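In praise of the crumpled sheet

My neighbor Soledad Szabo irons her pillowcases, and I love her dearly, and I have decided she is wrong. I came to this view slowly, over a great many Januaries of standing in a cold laundry room with a warm iron, pressing flat a thing that was going to be slept on that same night by a person (me) who thrashes about like a trout.

What I want to defend is the bright printed cloth, washed soft and left rumpled. White linen needs fussing over -- every wrinkle on it looks like an accusation. A loud pattern forgives you. It has so much going on already that a crease or two simply joins the party, and I find a heap of it on a chair far more cheering than a stack of perfect squares in a cupboard. 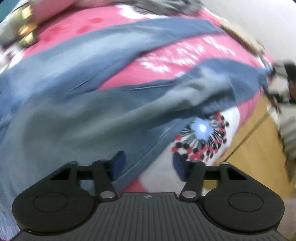
Pink, slate blue and no ironing.

I know the arguments on the other side. Soledad says a pressed cloth feels cooler, and she may well be right, and she says folding settles her mind at the end of the day, which I wouldn't dream of taking from anyone. My own mind settles when I shake something colorful out, give it one good snap, and fold it in half and then in half again, corners be darned.

So keep your iron for weddings and for collars, if you own any shirts with collars. Let the rest come out of the basket as it likes. Soledad has been promised a cup of coffee and a fair hearing, and she is bringing her pillowcases.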